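Home | Papers | Methods | Contact

4. Substitutions in Home Baking
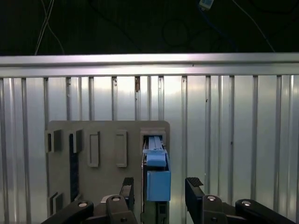 Skurkville, November

Figure 1. Gray board on a ribbed metal wall.

We asked 158 home bakers what they do when the store has no buttermilk. Most reach for milk and lemon juice, then blame the oven. Of 2,360 diary entries, the word "fine" was the usual verdict on the result, often from the only person who ate it. Bakers in Zirngate swapped in yogurt and complained less, or wrote less.

Comments (2)

Gemechu Tesfamariam: Did kefir count?

Nara: My scones were fine.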